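Seven nights, one carry-on

I got back from Skaltdale in January with a cold, a library book I'd forgotten to return before I left, and exactly one pair of socks I hadn't worn. That last part is what I want to talk about, since a few of you asked how the carry-on experiment went.

Some background. I am a chronic overpacker. My sister Barbara still brings up the time I took four sweaters to a wedding in June. So when the airline wanted $69 each way for a checked bag I got stubborn about it and said fine, I'll do the whole week out of the little gray suitcase. It was a dumb way to save money given that I then spent $64 on a packable coat, but I love the coat, so let's move on.

Clothes were easier than I expected! Two pairs of pants, five tops, the coat, one dress that I rolled up and never unrolled. I wore the heavy boots on the plane and regretted it at security, where the line went all the way back to the coffee stand and I had to unlace them while a very patient man behind me held my scarf.

Toiletries were the hard part. I usually travel with a bag the size of a loaf of bread, and this time I had the one clear quart bag and a lot of feelings about it. I ended up leaving the soap, the shower cap and most of the small stuff at home and trusting the hotel.
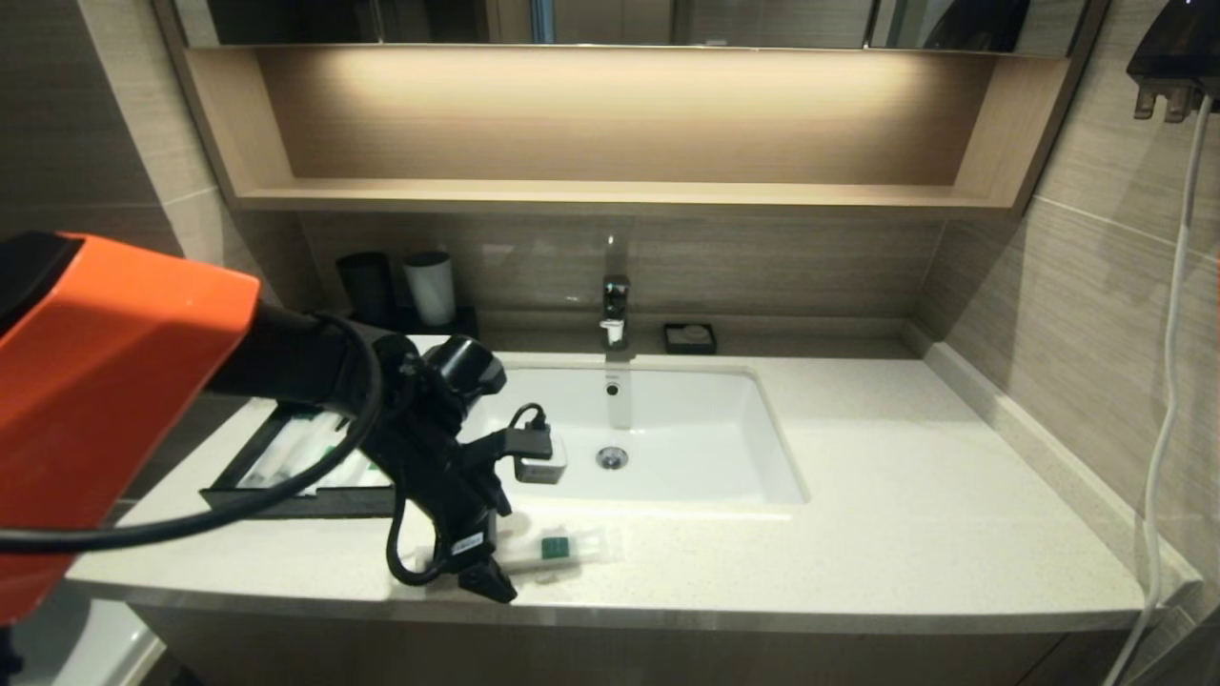

Toiletries in the tray by the sink.

I did bring my own shampoo, because my hair is fussy and hotel shampoo turns it into straw. Three ounces lasted the week with a little left over. Face cream went into an old contact lens case, a trick I stole from Sabina Vlček, who I used to share an office with. Put tape over the lids, though. Mine opened somewhere over the ocean and moisturized my phone charger.

The thing I'd change is shoes. Boots plus flats was not enough. We did the long walk out to Sedthorpe on the second day – Barbara swore it was flat, and it was not flat – and my boots were soaked through by lunch. I spent that evening stuffing them with newspaper and went to dinner in flats with two pairs of socks on. The lamb pie was great. My toes were freezing.

I also missed having room to bring things back. There was a wool blanket in a shop window, dark green, and I visited it twice. It would have filled the entire suitcase. I bought a jar of plum jam, then remembered the liquids rule, so we ate the jam with a spoon on the last night.

Would I do it again? For a week, yes. For two weeks I'd need a washing machine and a better attitude. Barbara wants to go back in the spring and she's already sending me links to waterproof shoes. If you have a pair you like, tell me in the comments, I have wide feet.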